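Ticket 54: Serving tray, raised rim, sand color
Product line: Eto
Opened by: Armelle Tessier, Stestbridge
Assigned to: Valentin Chauvin, Shakya customer care
Status: Waiting for customer

Armelle wrote on 22nd May:

Hello, and thank you for answering my first message so kindly! I bought the Eto tray along with the ribbed bowl, the saucer and the spoon, and I love all of it, but the tray rocks when I set it on the table. It's only a little, but with soup on board a little is plenty. I've also noticed fine specks all over the inside, and I can't tell whether they're part of the finish or something I ought to be scrubbing. I tried warm water and a soft sponge 2 times and they're still there. The bowl and saucer sit perfectly steady, so I don't think my table is to blame.
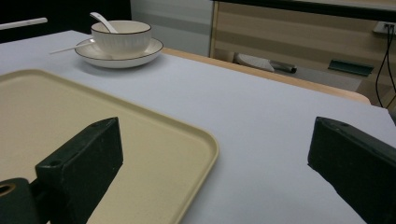 Tray with the bowl set behind it, on my table.

Valentin replied:

Hi Armelle, what a pretty set, and thank you for the photo. Let me take the easy part first: the faint speckling is part of the finish on this color, so please put the sponge down and give your arms a rest. For the rocking, could you try the tray on a kitchen counter, empty, and press each corner in turn? Then turn it a half circle and press again. If the wobble stays with the same corner, it's the tray, and we'll replace it (you're well within the 30 days). If it moves to a different corner, have a look under the tablecloth or cover, if you use one. I had a crumb under mine all last November and blamed the tray the whole time.

A replacement would come from our Wetitz warehouse and usually takes 8 days. Just reply here with which corner it is and I'll get it started.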